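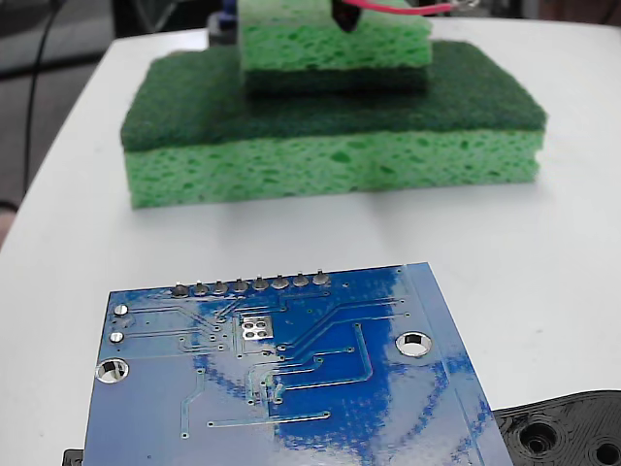 Melahat Ekinci

The dishes roster at Brosska House is changing from the first week of May 2024, following the tenants' meeting. Please read this even if you only use the shared kitchen for tea.

Until now each floor has cleaned up after its own meals and left the weekly clean to whoever had time. From now on two people will be rostered each week, one from each floor. They wipe down the benches, empty the compost and take the bins to the kerb. You still wash your own plates and pots, and you still do it the same night.

The roster runs through to the end of August and is pinned beside the pantry door. If your week doesn't suit, swap with a neighbour and write the new name on the sheet. Erhan Ersoy has the spare key to the cleaning cupboard – knock before 9 pm, please.

Sponges and cloths come out of the kitchen kitty, which stands at $80. Sponges get replaced every fortnight. Old ones can go under the laundry sink for scrubbing boots and bike chains, but they don't come back to the kitchen. Tea towels go in the hot wash, separate from clothes.

We also talked about a dishwasher. The quote from Jastance came to $2000 with the plumbing, and most people thought that was too much this year. Bayram Appliances will send a second quote, and I'll put the figure in the next newsletter when I have it.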